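Keeping a Desk Clean and in Good Shape

Most desks get wiped when something spills and not much otherwise. A few minutes a week keeps the surface from going dull and sticky where your wrists rest.

Clear everything off first. Wiping around things leaves a gray line that gets harder to remove each month. Dust with a dry microfiber cloth, back to front, then go over it with a cloth wrung out in warm water and a drop of dish soap. Finish with plain water and dry it right away. Standing water gets into the seams and lifts the edges.

Skip furniture polish on a work surface. It leaves a film that smears under your sleeves and holds on to crumbs.
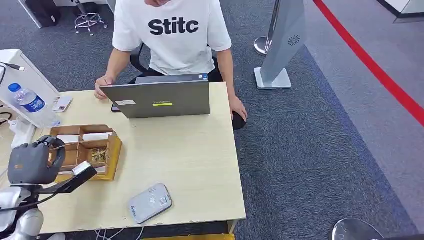
How do you get a ring from a coffee mug off a light wood desk?

Try a paste of baking soda and water on a soft cloth, rubbed lightly with the grain, and wipe it off after a minute. White rings are usually moisture in the finish. A hair dryer on low, kept moving, often clears those – stop if the surface feels hot.

Ink is a different job. Dab it with a cotton swab and a little rubbing alcohol, and test a spot underneath first. Alcohol will take the shine off shellac and some older lacquers.

For the mouse, unplug it or switch it off and run a dry toothpick along the seams. Wipe the bottom pads too. A mouse that drags is often just dirty.

Chair casters pick up hair and thread. Turn the chair over, pull the casters straight out, and snip the tangle with small scissors. Ours came from Drasta and pop out by hand. The Ridgeway chair needed a flat pry bar and some patience.

Cables are easier to live with if they run along the back edge. Adhesive clips set 8 inches apart hold well enough – press each one for half a minute and leave it overnight before hanging anything on it.

Check the leg bolts in November, when the heat has been on for a while and the wood has shrunk a little. Snug them by hand and stop there.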